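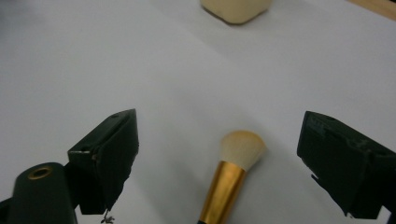

Pre-event rink and backstage checklist
Grenard Ice Hall, club figure skating competition, June
Checked by: Luminița Hodoroagă

1. Ice surface
OK. Resurfaced at 6:40 a.m. and walked end to end. One toe-pick hole near the judges' side filled and frozen over. Look at it again after the pairs warm-up.

2. Boards and gates
Needs work. Gate 2 latch sticks and has to be lifted to close. Bastex fitted the latch last season and has been called. Keep one person on that gate until it is fixed.

3. Rubber matting, locker rooms to ice
OK. Two mats overlapped outside locker room B - relaid flat and taped.

4. Locker rooms
OK. Benches tight, no loose screws. Guard rack moved away from the door.

5. Makeup and hair room
Partly OK. Outlets tested. Curling irons only at the wall counter, and switched off when skaters are called. No hairspray in the corridor, it makes the floor slick. Extension cord by the mirror removed, frayed at the plug.

6. Emergency exits
OK. All 8 open from the inside. Flower stand was blocking the east exit and has been moved.

7. Seating
OK. Limit is 800. Tickets and passes issued: 759. Handrail in row 21 was loose, tightened and rechecked.

8. First aid
Needs work. Stretcher and ice packs in place at rinkside. Eye wash bottle out of date, replacement ordered from Studberg.

9. Sound and lights
OK. Speaker stands strapped. Cables behind the music desk covered.

10. Air quality
OK. Meter read before and after resurfacing, both readings in the log at the Chiriac Street office.

Open items: 2 and 8. Recheck both before doors open at 11:30 a.m.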